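Section 4: Setting up your Flikmont worm tower and settling in the worms

By now you should have the four trays unpacked, the legs clicked on and the tap screwed into the base. Well done, the fiddly bit is over! This section takes you from an empty tower to a working one, and it's the part most new keepers enjoy best. Set aside an afternoon if you can. It doesn't really take that long, but you'll want time to stand and look at them.

4.1 Choosing a spot

The Flikmont is happy in a shed, a porch, a garage or a shady corner of the yard. Worms like the sort of weather we like for a walk, mild and a bit damp. Keep the tower out of full sun and away from anything that shakes, such as a tumble dryer or a freezer with a noisy motor. Leave enough room underneath for a jug to fit below the tap.

CAUTION: A full tower is heavy. Decide where it will live before you fill it, and never lift it by the top tray.

4.2 Making the bedding

1. Stand the coir block in a bucket and pour on 800 ml of lukewarm water. Leave it until it has swollen and gone crumbly all the way through.
2. Tear up plain brown cardboard and a few sheets of newspaper. Pieces the size of a playing card are fine. Glossy magazine pages are no good here, so keep those for the recycling.
3. Mix the card and paper into the coir with your hands.
4. Squeeze a fistful. One or two drops should come out. If it streams, add more dry card; if nothing comes, sprinkle on a little water and try again.
5. Add a spoonful of ordinary garden soil. Worms have no teeth and need the grit to grind up their food, and I love that such a tiny pinch of dirt makes such a difference.

4.3 Filling the first tray

1. Fit tray A (the one with the finest holes) on top of the base.
2. Lay a single sheet of damp newspaper across the bottom.
3. Spread the bedding over it, up to the line moulded on the inside wall.
4. Put trays B, C and D to one side. You won't need them for a good while yet.

NOTE: If you bought the older Ustbridge base, the tap sits on the left and the tray lugs face the other way. Everything else in this section is the same.

4.4 Adding the worms

Your worms travel in a breathable pouch and may look a bit sleepy when they arrive. They perk up beautifully.

1. Open the pouch over tray A and tip the whole lot out, packing and all, in one heap in the middle.
2. Leave the tray uncovered under a bright light for half an hour. They'll burrow down on their own, so there's no need to stir.
3. Lay the felt mat on top and fit the lid.
4. For the first night, leave a small lamp or outside light on near the tower. It keeps any wanderers below the mat while they get used to the place.

CAUTION: Wash your hands after handling worms or bedding, and keep small children from putting either in their mouths (they do try).

4.5 The first feeds

Wait a week, then begin with one small handful of chopped scraps. Tuck it under the mat in one corner and look again after a few days. When most of it has gone, feed the next corner, and so on round the tray. Going in order like this makes it very easy to see what they like. Mine go wild for melon rind and anything from the squash family!

Keep a tub with a lid near the sink for peelings, tea leaves and crushed eggshell. Any old tub will do, as long as you empty it often. 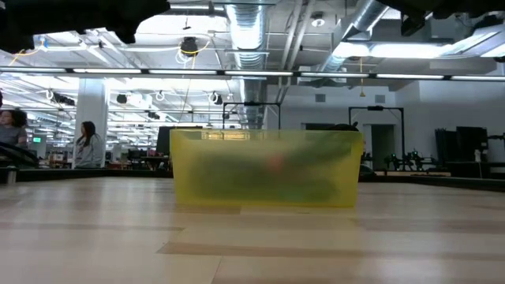 Can I put the outer leaves of a cabbage in whole?

They will rot down in the end, but whole leaves mat together and can turn slimy, so tear them into strips first and mix in a bit of dry card.

Go easy on onion, citrus peel and anything salty. Meat, fish, cheese and cooked food in oil should stay out altogether, as they smell and bring flies and rats.

4.6 Checking the tap

1. Once a week, put a jug under the tap and open it.
2. Let any liquid run out, then close the tap again.
3. If nothing comes, look for a plug of bedding in the spout and clear it with a cocktail stick.

NOTE: The Zernano drip tray (part 1856, sold separately) fits under the tap if you'd like to leave it open through wet months such as October. Owners of the Magyar stand should take off its lower shelf first.

4.7 When to add tray B

Look for dark, crumbly stuff with hardly any scraps left in it. Once that reaches the rim of tray A, set tray B directly on top so that its base touches the compost, add a thin layer of fresh bedding, and start feeding there. The worms will climb up through the holes in their own time. Harvesting the finished tray is covered in Section 5.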